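The Arm in the Spare Room

By Ifigeniea Karras

The first thing my robot arm ever did was punch me in the coffee mug. I'd wired the shoulder joint backward, told it to lift, and down it came like a mallet. The mug was a souvenir from Beltora and I'd had it since college, so we got off on the wrong foot, the arm and I.

I'm not an engineer. I fix sewing machines three days a week at a shop called Kokkinos, and I'd been wanting to build something with more than one moving needle for years. Then last winter a guy from the Clukville tool library posted that he was clearing out his garage and had most of a Semari kit going for $300. Most of! I should have asked more questions about that word. What I got was a banana box of joints, a bag of screws in what looked like every size ever made, and a manual with the middle pages gone.

So I joined the tool library properly (it's in the old carpet warehouse behind the bus depot) and started hauling the box down there on Thursday nights. They've got a decent bench, a drill press that pulls a bit to the left, and a 3D printer you have to book. I printed the same wrist bracket 19 times. The early ones cracked, a few came out fine but were mirror images of what I needed, and one of them now holds my garden hose.

By March I had spent $700 all in, which I told my sister was $300. She reads this magazine, so hi, Dora, now you know.

Building the thing was the part I'd worried about, and it was mostly just fiddly. Screws are screws. If you can re-time a serger you can seat a bearing. What really threw me was the software, and the idea that before you let the arm loose on a real bench you're supposed to let it loose on a pretend one. I resisted that for weeks. I'd built a real arm with my own two hands and I wanted to see it pick up a real thing, not watch a cartoon of it on my laptop.

Then it got the mug, and I came around.

The pretend bench lives entirely on the computer. Somebody online had shared a practice setup, a tan table with blocks and boxes and a little switch fixture to mess with, and after two evenings of error messages I got it to open. The view is round and bulgy, like looking through a peephole in a front door, with the gripper poking up from the bottom. I found it seasick-making at first. You lean your head to see past the fingers, and of course nothing moves, because you're leaning at a laptop.
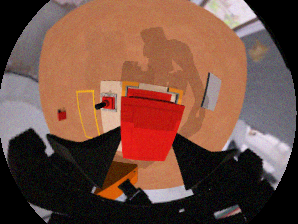 I've gotten pretty hooked on it, I have to admit. I'll sit down after supper meaning to run one quick practice grab and look up to find it's past eleven and the cat has given up on me. My early mistake was rushing in. I'd come down much too fast and much too low and the arm would plow straight into whatever I wanted to pick up. Now I bring it in slow, stop, check which way the fingers are turned, and only then drop the last little bit. I learned to watch the shadow, too. It gives you a much better sense of where the arm is than the fingers do.

The real arm is bolted to a door I've laid across 2 sawhorses in the spare room, and it has picked up a spool of thread, a clothespin and (once, by the string) a tea bag. It dropped the tea bag on the rug. The elbow still clicks when it's cold in there and I've been through three kinds of grease trying to quiet it down. If anybody out there has the middle pages of the Semari manual, I'm at the tool library on Thursdays - usually the bench by the window, usually swearing at a bracket.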